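Workshop notebook - small gears, sorting and checking
Monday, started after lunch

Last updated: August
2 comments | 9 shares

Continued from the previous page. The box from Clarnden is finally open. The gears are in paper bags, and two of the bags have no label. I will not guess the module from the look of the teeth. I did this once with the Wogan parts and we lost a full afternoon because of it.

First I wiped the gears with a dry cloth. The packing oil is thin but it collects dust between the teeth, and then the caliper reads too much. After this I put each gear alone on the black mat and looked at it from above before I measured. On a white surface the small burrs are difficult to see. On the black they come out bright, and also the edge of the bore is easier to judge. I recommend this to everybody who shares the bench, but please keep the mat clean, the metal dust stays on it.

Then the pin test. I use the stepped pin from the Pedenent set, not the drill shank which is lying in the same drawer. The drill shank is worn at the end and it gives a false good feeling. The pin should go in with a light push of the finger and should not rock. If it rocks, the gear goes to the left tray. If it does not enter, also to the left tray, but with a piece of tape on it, so that we can ream it later.

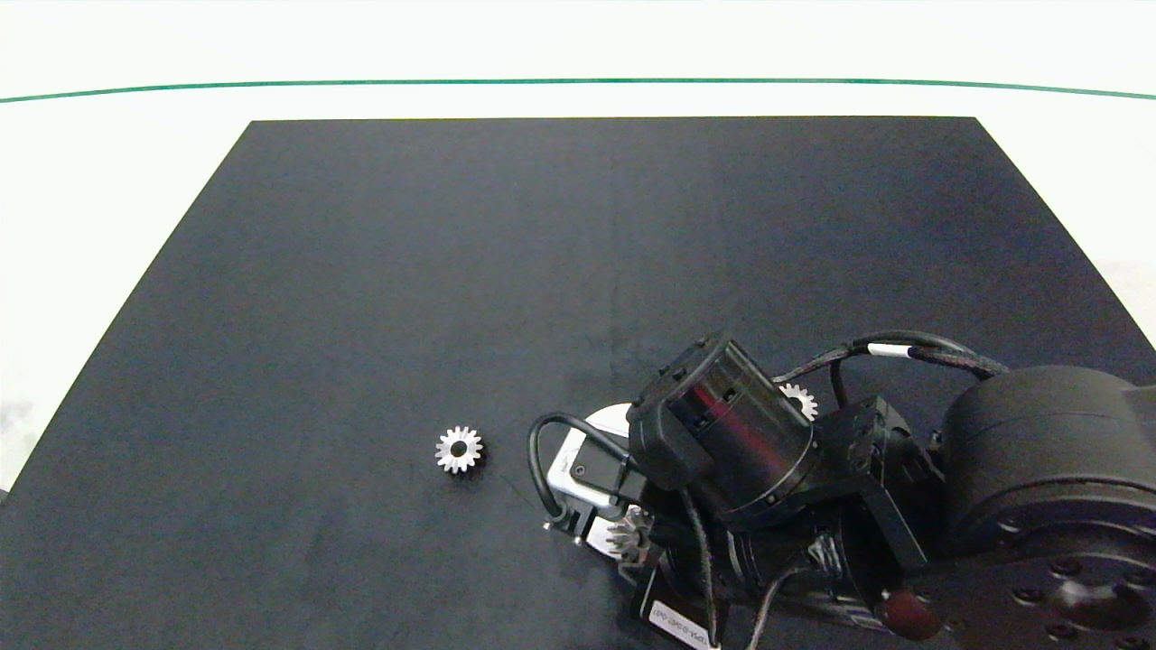

After the pin I roll the gear along a steel rule, slowly, with one finger on top. A bent tooth makes a small jump and one can feel it well. It is an old method and maybe not very scientific, but it found 2 bad gears which I had already passed by eye. Both came from the same unlabeled bag. I wrote a question mark on this bag and closed it again. Nobody should take parts from it until I have an answer from Clarnden.

For the drive in the Ondska counter we need 10 gears of the small size, and I have 9 which I trust. The last one is possibly usable. The bore is correct, but on one side the teeth have a rough edge. I tried a fine stone on it, three strokes per tooth - this is slow work and the result is not the same everywhere. I will look at it again in the morning, when the light on the bench is better.

A correction to my earlier note: I wrote that the whole order was 1,810 pieces. This is the number on the delivery paper, and it includes the washers and the spacer rings. I did not count the gears separately and I do not plan to do it. Whoever fills in the stock sheet, please do not copy this number into the gear line.

Things which I still need:
- labels that hold on oily paper, the present ones fall off in a day
- a second flat tray, shallow, with a soft bottom
- the data sheet for the small size, the printed copy has a stain exactly over the tolerance table

The good gears are in the drawer under the bench, teeth not touching, with a sheet of paper between the layers. The reamer is back in its tube. I left the stepped pin on top of the Pedenent case because I continue with it tomorrow - please do not tidy it away.

Get new notebook entries by email. You can unsubscribe at any time.
This site uses cookies to remember your settings. Accept | Manage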